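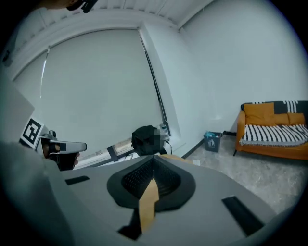 Page last changed: July

Musier Tracking and Replay: Frequently Asked Questions

For people using the hand-held grippers with the Musier software. Installation is covered on the setup page. If your question isn't answered here, write to Manon Carrier or Kumaresan Chowdary.

What does Musier do?

It takes the recordings from a pair of hand-held grippers, works out where each gripper was over time, and writes a trajectory that the planner can replay on an arm. It also flags stretches of a recording it doesn't trust.

Which parts are separate programs?

There are 2. The tracker runs first and produces poses. The planner reads the poses and checks them against the arm's joint limits. You can rerun the planner as often as you like without touching the tracker output.

How does the tracker know where the other gripper is?

From the square black-and-white marker mounted on it. When one gripper's camera can see the marker on the other, the tracker solves for the relative pose directly. When it can't, it falls back on each gripper's own motion estimate and joins the two again at the next sighting.

The marker is tilted in most of my recordings. Is that a problem?

No. A moderate tilt helps, as a marker seen perfectly square-on gives a weaker estimate of angle. Trouble starts when the marker is so steep that the black border gets thin on one side. The tracker drops those detections and writes "steep" in the log.

Why does my trajectory jump?

Usually the marker was out of view for too long and the two motion estimates drifted apart before it came back. Open the log and look for "rejoin" lines. A small correction gets smoothed. A large one is left in on purpose so you can see it and decide whether to cut the recording there.

Does the room matter?

Yes. The motion estimate follows fixed detail in the background. A plain white wall or a pulled-down blind gives it very little to follow. Patterned cushions, a striped blanket, furniture edges and the corner of a window recess all give it more. If your recordings fail in one direction only, check what the camera faces in that direction.

Can I leave the blinds up?

You can, but lock the exposure first. Bright window light makes automatic exposure swing when the gripper turns, and the tracker loses points each time.

Part of the gripper is always in view. Does that confuse the tracker?

It would without a mask. The gripper body moves with the camera, so any points found on it look as if they are standing still. The mask file tells the tracker which area to ignore. Make a new mask whenever anything on the body changes, including tape or pads. Old masks are the most common cause of the error "low motion, high confidence."

How do I make a new mask?

Run the mask tool on any recording where the gripper moves through the whole room. It finds the area that never changes and proposes an outline. Check the edges by eye, widen the outline a little, and save it under the gripper's name.

Do I need one mask per gripper?

Yes, one each. Sharing a mask between grippers looks fine in the preview and then costs you accuracy along the edges.

What happens to faces and hands?

The privacy step blurs or pixelates what it detects before the files reach shared storage. It sometimes blurs an object too. The tracker ignores blurred regions, so a blur that touches a marker can lose you that detection. Rukhsana Kiani keeps the settings for this step. Please don't change them locally.

The planner says "segment unreachable." What now?

The tracker was fine, but the arm can't follow that part of the path. Try moving the base position in the planner settings first. If more than 6 segments in a recording are unreachable, record it again closer to where the arm would stand.

What is error 232?

The clocks on the two grippers don't agree. Restart both, wait for sync, and record again. Old recordings with this error can sometimes be saved with the offset tool, but check the result against a marker sighting.

Where do I report a bug?

In the Monport tracker, with the log attached. Ticket 1715 already covers the crash when a recording has no marker sightings, so please add to that one if it's what you are seeing.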